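Wendano Room Refresh — Minutes, October

Present: Souad Berrada (chair), Tomás Doherty, Hala Nasr, Ashton Quinlan (notes)

1. Small room. Everyone loves the wood tabletop and the wicker basket!

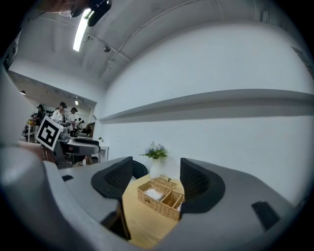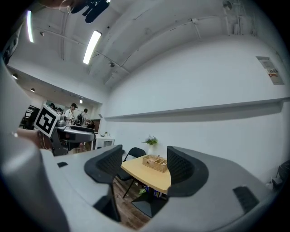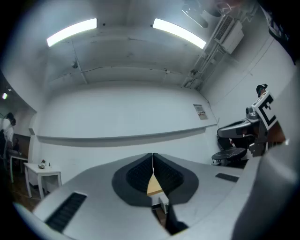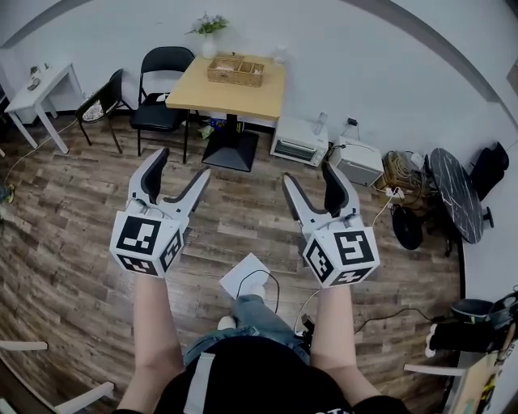
2. Long shelf. Hala wants trailing plants — lots of them. Agreed, up to $500.

3. Basket liners. Tomás will order 2 more from Menell.

4. Flowers. Souad will ask Bouzid about fresh ones. Great idea, all in favor.

Closed 4:40.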